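Walking the Beat in Flestanham: What We Learned
Student Project Report, Spring Term

When our group chose foot patrols as our topic, we pictured a term of reading old newspapers, and there was plenty of that (thank you to the Janden library for its patience with us!). But the best part by far was talking to people. We handed out 235 surveys along the main shopping street and in the Rurkenent apartments, and 80 came back, which pleased us very much.

Of those, 19 people could name an officer who walked their block, and 11 had stopped to chat with one since May. Most said they would like to see patrols in the early evening, when the stores are closing up.

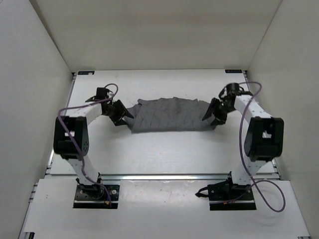

Cinzia Benedetti felt that evenings were fine, but that she would much sooner have the same officer every week, so that her neighbors could get used to a face. We have added her point to our suggestions for the precinct.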